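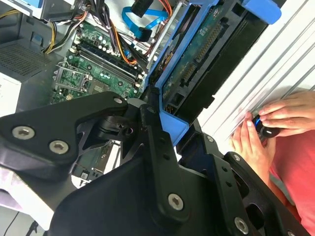 Section 4: Planning and Budgeting for a Disassembly Cell

Work through this section before you ask Plotar for a quote. It applies to single-arm cells that strip desktop computers for parts.

1. List the computer models you handle in a normal month. Include any with plastic drive carriers. Carriers differ between models, and the gripper fingers are ordered to suit.

2. Measure your tallest tower lying on its side. Add 24 cm of clearance for the arm and gripper.

3. Choose a table. Slotted aluminium costs more than a flat top, but fixtures can be moved without drilling.

Note: The standard lead time for a table is 17 working days. Fingers and fixtures are quoted separately.

4. Decide where the teach pendant will go. The operator should be able to reach it without leaning across the table.

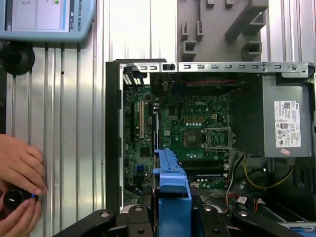

Figure 4-2. Open Dell desktop beyond the gripper fingers, with the teach pendant at upper left.

5. Budget for fixtures. Printed holders are cheap to replace, so order a spare set with the first lot. Keep the print files under your own part numbers.

6. Allow 41 hours of operator time for teaching and trial runs. Enter this as labour, not as equipment.

CAUTION: Do not leave the risk assessment until after delivery. If people will work beside the arm, the assessment may call for a scanner or guarding, and both affect the floor plan.

7. Set aside money for a second set of fingers. Drives and carriers are gripped at the top end, and wear shows there first. 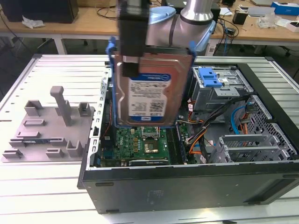

Shu-fen Choi adds that her site budgeted for the arm and table in June and left out storage for the removed drives. She recommends pricing lockable bins and a label printer at the same time as the cell.

8. Send the completed list to Plotar with your floor plan. Quotes are held for four weeks.

Prices and lead times in this section were last checked in July 2020.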